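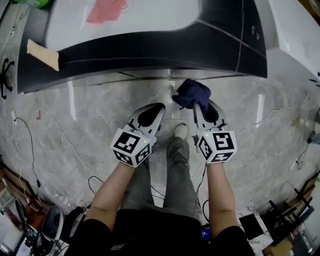

Clunness is a little word list of household sayings, gathered by Riku Furukawa and Uyên Đồng from the older families of Nasurska. It holds 700 entries, mostly about washing, mending and the weather. A good many turn on plain things, such as a crumpled dark navy cloth or a white sock, and we've kept those under "cloth" — do have a browse there first!

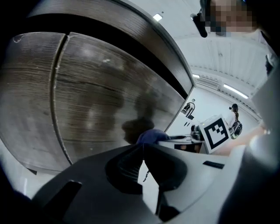 Each entry has 4 fields, and spellings follow the speaker wherever we could manage it. Corrections are very welcome, and please mention the entry number.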